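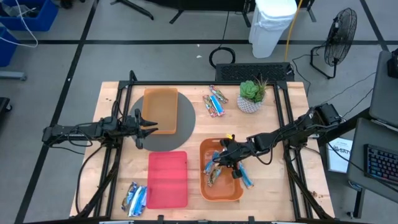 We got to Nasside a little after nine in March, when the parking lot was still mostly ice. Maj-Britt Solberg met us at the side door and handed out visitor badges. There were four of us from Zolldale, plus Rasa Dzene, who had come over from Vandholm on the early train.

The morning was about sorting and portioning snacks. Wrapped bars get moved between shallow trays and open bins, and the orange and red translucent ones were the kind we kept seeing all day. Muchen Jiang asked why they don't use solid gray. Maj-Britt said see-through plastic makes it easier to spot a bar left behind.

Mixed assortments are the slow part. A box for the hotel customers holds 30 bars, the office box 40, and the two share most of their flavors - so a wrong wrapper is easy to miss. Last month they shipped 896 boxes and had 166 to repack, mostly office ones.

Lunch was soup in the upstairs canteen. Xiaoyan Deng took notes on the labels for our own stockroom. The afternoon tour of the cold store was canceled, so we left at two.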